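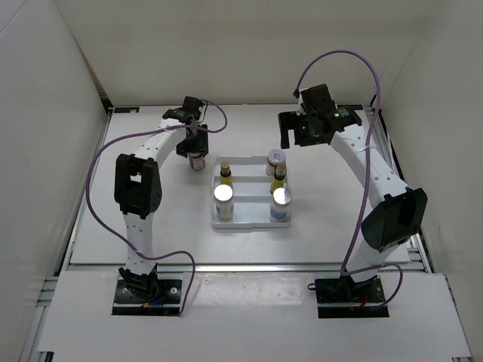 Two-armed robot gets a tryout on the tidying jobs stores still do by hand

December 18, 2024

DEMADVILLE – Sorting small bottles and jars into a tray is a job most people can do while thinking of something else. For a pair of robot arms it is still hard work, according to results released this week by Kumada, an automation firm with a workshop in Demadville.

The company has been testing two-armed machines on chores taken from homes and small stores since July. The list includes folding hand towels, restocking a drawer and moving small containers in and out of a divided tray. The tray job was run 1,518 times. In 126 of those runs, a person had to step in and finish the work.

"That is a good number for a lab and a bad number for a drugstore," said Wellington Leite, who leads the tests. "If a clerk needed help that often putting jars on a shelf, you would hear about it from the manager."

Leite said tall, narrow bottles cause more trouble than wide jars. A wide jar gives the gripper room for a small error. A narrow bottle may tip when it is touched slightly off center, and once it is leaning the arm has to work out a new way to pick it up. Shiny lids are a separate problem, as glare can throw off the software's guess at where the lid ends.

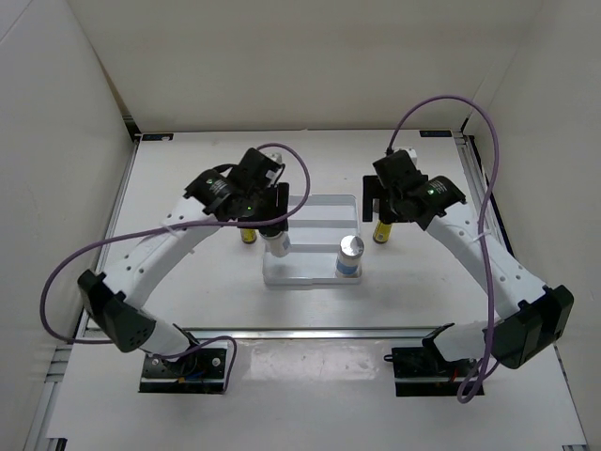
Both arms reach in toward the divided tray, with a small white bottle leaning in its left side.

Speed is the other sticking point. Kumada did not give an average time for the tray job, but Leite said a person working at an easy pace beats the machine every time. Moving the arms faster is possible, he said, though mistakes go up when that happens.

Using two arms helps with some chores more than others. One arm can hold a drawer open while the other fills it, and towels are close to impossible with one. For the tray, the second arm mostly saves reaching across, and the software has to keep the two from getting in each other's way.

Mosquera, a chain of household goods stores based in Iditbridge, has followed the work and plans a trial in its returns room next year. Staff there check small items and put them back in trays before they go out to the sales floor. The company said the robot would handle a single type of tray at first and that no jobs would be cut during the trial.

Chores in the home are further off. A returns room has the same table and the same trays every day – a bathroom cabinet does not. Kumada has set a target of 1,000 tray runs in a row without help before it will try the machine in an ordinary house. Its longest streak so far is well short of that, Leite said, and he would not put a date on reaching it.

The towel tests have gone slower. Thin towels stick together and the gripper often picks up two. Work on that will continue through the winter, along with a new set of tests on closing screw-top lids.

Kumada said it will publish its full test notes, including the failed runs, on its website next month.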